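From: Hanyu Shao
To: Mollport list
Subject: Re: blocks for the stacking table, again

Quick one before I run, answering from the bottom up. Quoted message first for anybody who skipped the weekend digest.

> Hi all, three questions on the wood blocks.
> 1. Are we keeping the raw wood or sanding and oiling the lot? I can do oil in June, not before.
> 2. Is it OK to mix sizes in one bag? My group got all big ones last time and they ran out of things to do pretty fast.
> 3. Somebody keeps writing on them. Can we please decide if that's allowed.
> Also the Flarkari bags are coming apart at the drawstring, mine has a knot in it now.
> Cui

OK so.

3 first. Pencil is fine. Pencil only. There's a little scribble on the face of one of the stack blocks and it doesn't bother me at all, it tells you which face you had in front when you come back to it. Marker no. Marker goes into the grain and then you're sanding for an hour. Same for the table, small marks for where things go are OK, keep them small. If you want a mark gone use the white eraser from the drawer, not the pink one, the pink one smears.

2. Yes mix them. Please mix them. All one size and people build a tower, knock it down, done. With different sizes they have to think about what goes under what. I'd do 8 to a bag, at least 4 of them different from each other. We have 73 loose ones in the gray tub plus whatever Cui has at home, so that should stretch. If you're short, borrow from the tub and write it on the sheet. The sheet on the lid, not the old one.

Stepped stacks work better than straight towers for the first go by the way. Start at the low end and go up like stairs. Back row before front row or you'll be reaching over your own work. And leave the seams alone, people fuss with the edges trying to get them flush and thats when the whole thing goes.

1. Raw. I know, I know. Oiled looks nicer but slippery, and I like seeing the grain. Chipped edges get a few passes of 300 grit and go back in the bag. If a corner is really gone, set it aside for me. Don't throw any out!!

Bags: agree, the drawstring is bad. Will ask Flarkari if they take returns, otherwise I'll sew somthing. Don't hold your breath.

Couple from the table, plain pale wood, no finish: 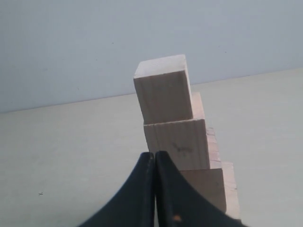
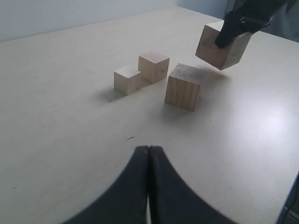
Mollport, Monday, January 9, 2023

Second picture is the size mix I mean, small one at the left, then the medium, then the big one with the strong stripes in the grain. Go by that when you fill the bags, more or less. The big one is the one everybody wants for the bottom so put in two if you can.

Still need: someone to bring the tub up from the basement, someone with a decent eraser, and the key to the side cupboard, which I think Cui has. Codex write-up of the block sizes is still half done, will send when I find the page with the measurements.

Reply to the list please not just me.

Hanyu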